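Skoltby Allotment and Garden Society
Minutes of the August meeting, held in the hall at 7.15

Ladan Sadeghi took the chair and thanked everyone for coming out on such a close evening, with a special welcome to the new plot holders from the Fandeck side. The July minutes were read and agreed, once the spelling of "kohlrabi" had been put right.

1. Water
The new tank by the lower gate will hold 3,000 litres, and it was generally felt that this can't come soon enough for the poor beans. Members are kindly asked to keep hoses off until 3 in the afternoon and to share the standpipe nicely.

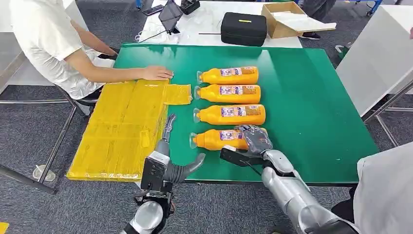 2. Summer show
Entries close at noon on show day, and we do hope to see plenty of first-timers on the benches (wonky carrots very welcome!). The children's tea was talked over at some length, and it was happily settled that we shall have orange bottles like the four on the green-topped table, along with squash and Ladan's flapjacks. Entry stays at 15 pence a class.

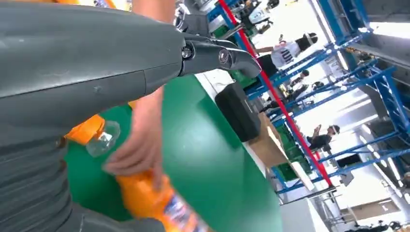
An orange bottle in hand.

3. Money
The plant sale brought in a very pleasing 160 pounds, all of it to go towards the path.
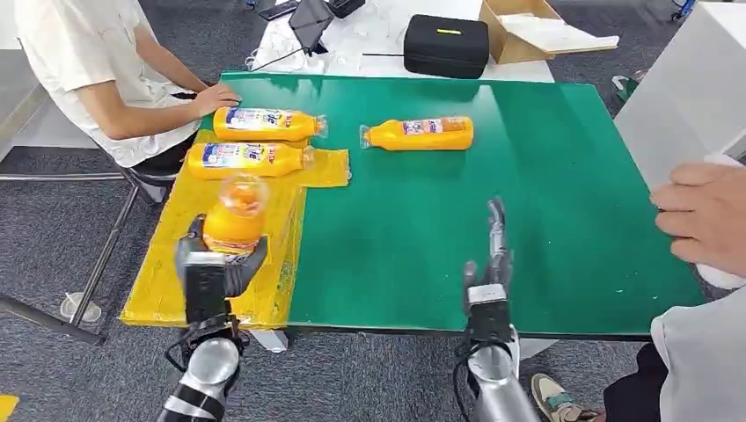

Orange juice on the green table, with the yellow sheet.

4. Any other business
The shed key has gone astray again. Please look in your coat pockets.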